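4.2 Upkeep of the gripper pads

Most accounts of low-cost grippers give the pad material in a parts list and say nothing further about it. We think this is a mistake, and the logs from the Lidby cell are our main evidence. Of all the parts on the hand-held gripper, the pad covering was the one we touched most often, and it was also the one for which we had no written procedure when the work began. The claim we inherited from the earlier design, that a pad "lasts the life of the finger," did not survive the first month of use.

The gripper has two flat fingers, each carrying a block on its inner side. The block is held by screws and its gripping face is lined with a thin, soft sheet. In the original build notes (Verhoeven and Verbruggen, internal report) the lining is put on with adhesive and the edges are finished with tape. The notes recommend a visual check "as needed." We asked three operators what they took this to mean and got three answers. One checked before each session, one checked when an object slipped, and one had never checked.

We therefore set a fixed rule for the period from June onward. The operator opens the fingers, looks at both gripping faces along the upper and lower edges, and presses each edge with a fingertip. A pad is marked as failed if any part of the covering can be raised without a tool, or if a torn piece hangs free. We do not use the area of damage as a criterion. Two of us (Ambaye and Rätsep) tried to estimate it independently on the same pads and our figures did not agree well enough to be worth reporting.
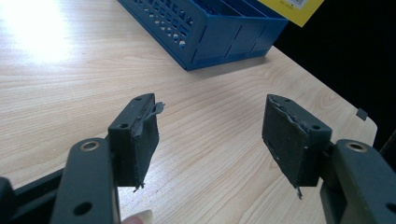 The rule is deliberately strict, and we expected complaints about it. Marloes Cuypers, who ran the cell for most of this period, argued that a lifted edge has no effect on the grasp so long as the middle of the pad is sound. She may be right for rigid objects with flat sides. Our objection is that a loose flap can fold under the pad face when the fingers close, and the contact is then no longer the one we believe we are recording. Over the 1172 grasps logged under the new rule we could not separate slips caused by a folded edge from slips caused by poor placement. We do not claim that the strict rule reduced slips. It may only have made us more attentive.

Figure 3. Condition of the pad coverings on both fingers, gripper open. The covering is torn along the upper edge of each pad, and a small fragment hangs from each.

Damage of the sort in Figure 3 is at the edges, and this matters for the repair. The usual fix is to press the edge down and run fresh tape over it. We tried this and stopped. The new tape added thickness at the one place where the fingers first meet, and it gave a second edge that could lift in its turn. Nearly all of the taped repairs were marked as failed again at a later check - a result we would trust more if the same person had made them all.

The present procedure is to take the block off, strip the face fully, clean it, and apply a new sheet cut slightly short of the block on every side. No tape is used. The screws are refitted by hand and the gripper is closed on a flat gauge to see that the two faces meet evenly. If they do not, the block is loosened and set again. Both pads are replaced together even when only one has failed, a habit that wastes material but keeps the two faces at the same thickness.

We compared two sheet materials, one sold by Orkix and a Viton sheet left over from another job. The comparison was not blind and the sheets differed in thickness, so we draw nothing from it except that both could be cut and bonded with the tools at hand. Readers who want a recommendation will have to look elsewhere. We are also cautious about the adhesive. Edge failure is commonly blamed on the glue, but in our setting the edges are also what strikes the sides of bins and the table top, and we had no measurement that would tell the two causes apart.

What we can say is limited. A pad should be treated as a part that wears, its state should be recorded with the session, and data taken with a pad already marked as failed should carry that mark.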